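Letov Launcher Review: Three Months With A Different Home Screen

07/01/2022

I have been changing the launcher on my phone since the days when you had to do it because the one it came with was so awful. These days most of them are fine, so I'd got lazy. Then my brother-in-law Leandro Sotomayor showed me his phone at a barbecue in September and it looked so tidy that I went home and installed Letov the same night. It's been my daily home screen ever since, and I've got opinions!

First, the setup. You get seven starter layouts and I'd skip six of them. The one called Onov is the good one – a single page, a search bar at the bottom where your thumb is, and your apps in a plain list you pull up from the edge. It brought over my old folders without a fuss, although it put them in alphabetical order and I had to drag them all back again.

Speed is lovely. My phone is a mid-range thing that was never quick, and swiping home used to give me a little stutter every time. With Letov I hardly see it. I have 117 apps installed (yes, I know, I do mean to clear them out) and the list scrolls smoothly from top to bottom. 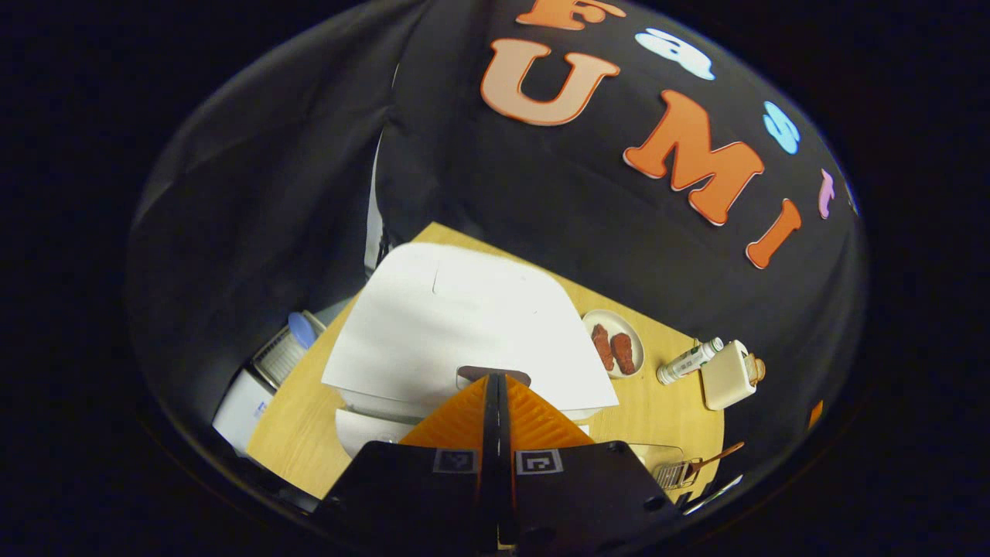 The gestures are where I fell for it. Double tap to lock, swipe down anywhere for notifications, two fingers up for the torch. You can set a different gesture for each page as well, which sounded daft to me until I put my bus tickets on one and my shopping list on the other. Now I'd miss it terribly.

Icon packs are a mixed bag. The free one, Sallalness, is soft and rounded and covers nearly everything I use, but my bank and my parking app still have their own ugly squares. The paid pack is called Urquijo and claims almost 4,000 icons. I bought it, and the counter in the settings says 3,916, so fair enough. My parking app still isn't in it.

Now the moans. Widgets are fiddly to resize and the weather one goes blank if the phone has been on battery saver overnight. Backups only save to the phone itself, so if you lose the phone you lose your layout too – a silly thing to leave out in a launcher that's all about layout. And after one update my dock vanished until I restarted.

Battery life seems the same as before, maybe a touch better, but I haven't measured it properly so don't hold me to that.

Would I go back to the standard launcher? No chance. The free version does plenty for most people, so try that for a couple of weeks before you pay for anything. If they sort the backups out I'll come back and bump my score up from four stars.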